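Household Tips: Can a machine put your clutter away yet?

Every few weeks somebody writes in to ask whether it's worth holding off on the big tidy until a robot can do it for them. I love the optimism! I also have 432 unread emails and a kitchen drawer that won't close, so believe me, I'd like the answer to be yes. The short version is that they're getting there on a few small jobs, and a table full of odds and ends is still mostly yours to sort out. Think of a game console, a phone, a desk fan and a plush toy all sharing one tabletop - where would you even tell it to start? 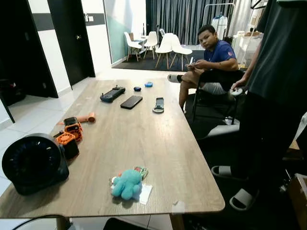 Words: Rhiannon Yorath
Filed under: Tidying, Gadgets
May 28, 2020

My rule for a table like that is to sort by where things live before you touch a cloth. Anything with a charger goes in one spot, toys in a basket, paper slips straight into the recycling or the bill folder. You and I can do that half asleep. A machine has to be told what each thing is, how to pick it up (a fuzzy toy and a slippery phone want very different handling) and where it goes, and your idea of where it goes is probably different from your neighbour's.

Keys are a more promising chore. A key has one home, the home is at a fixed height on the wall, and the job is the same every evening. If you want to give any future helper a fighting chance, put up a rack with more hooks than you have sets and leave a gap between the bulky ones. It's a favour to your own cold fingers too.

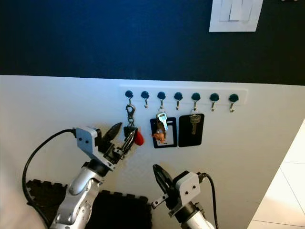
A bunch with a red fob on the first hook, and a spare hook beside it.

My mate Gwilym Prydderch says he'd trust a robot with his keys about the same day he'd trust the dog. Fair enough, but I reckon he's being harsh. Small metal things that swing are hard work for any gripper, and a ring with three tags on it can snag on the way off the hook. So thin them out! One ring, one tag, and a good chunky fob that's easy to grab. I weighed mine in April and they came to 176 grams, most of it a bottle opener I never use.

Colour helps as well. A dark tag on a white wall is easy for anybody to spot, and a bright charm tells you whose set is whose from across the hall.

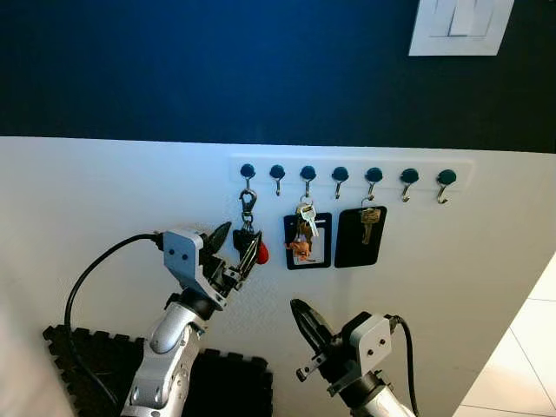 What I'd hand over, and what I'd keep

Hand over, one day soon I hope: hanging up keys, fetching the same mug from the same shelf, running the vacuum (plenty of us already do).

Keep for now: the junk drawer, anything tangled, anything breakable, and folding a fitted sheet, which I can't do either. If a gadget does tempt you, ask to see it do the job several times in a row on stuff you brought yourself, and have somebody move things a bit between goes.

Next time it's getting candle wax out of a tablecloth - send me your methods, the stranger the better.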